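Cutting down on plastic at home: kitchen, laundry and workshop

Last updated: November 2022

Most of the plastic that leaves a house goes out through the kitchen bin, the washing machine drain and the workshop floor. The tips below cover those three, with a few extras for people who live near a creek or a storm drain.

Kitchen

Keep your trash for one week before you change anything. Sort it on newspaper and see what you throw out most. In our house it was bread bags and yogurt tubs. Start with whatever makes the biggest pile.

Use up the plastic containers you already have. A tub with a tight lid will store dry beans, screws or seeds for years. Don't put old tubs in the microwave, and don't use scratched ones for food.

Bread bags can be shaken out, turned inside out and used again for freezer rolls or for picking up after the dog. Hang them over a bottle to dry.

Bar soap at the sink replaces a pump bottle. Set it on a rack that drains or it turns to mush. For dishes, a solid block and a stiff brush do the job. Grate the last bit of the block into hot water and use it on the floor.

Waxed cloth works for cheese and cut onions. Wash it in cool water only. Skip it for raw meat.

Laundry

Fleece and other synthetic clothes shed small fibers in the wash. Run full loads, use cold water and pick the shorter cycle. Fill the drum properly, as half-empty loads rub more.

A filter on the drain hose catches a good part of the lint. We fitted a Westar, and it needs emptying every few loads. Wipe the lint out with a dry paper towel and put it in the trash. Rinsing it in the sink sends it back down the drain. Check the hose clamp after the first wash and again a week later.

Dry synthetics on a line when you can. In February we use a rack in the hall with the bedroom doors open.
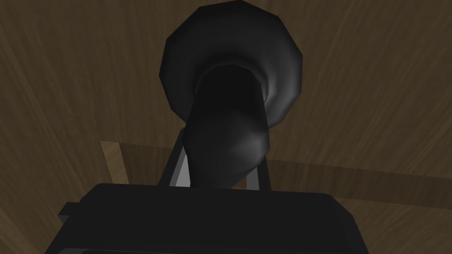
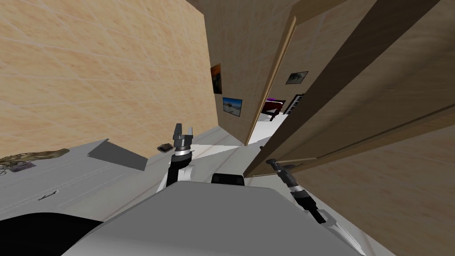 Top: dark horn with a flared bell. Bottom: framed pictures on the walls.

Workshop

Sanding plastic or old paint makes dust that washes outside with the first rain. Work over a drop cloth, fold it inward and empty it into a bag. Vacuum before you sweep, and never hose the floor.

Save offcuts of pipe and sheet in one bin. When the bin is full, sort out what you can still use and take the rest to the transfer station. Ask first which types they accept.

Trimmer line breaks off in short bits. Trim over the lawn side of the path and rake afterward. Vesna Yordanov wrote in to say she went back to hand shears along her ditch, 25 feet of it, and does it in one evening.

Cut up old fishing line before it goes in the trash, in pieces shorter than your finger. Tie nothing to the dock with plastic twine. Cotton or sisal will do for light jobs and should be replaced each season.

Outside

Put a lid on the recycling bin, or a brick on top of the load on windy days. Clear the grate at the curb before heavy rain, and bag what you pull out.

14 comments | 221 shares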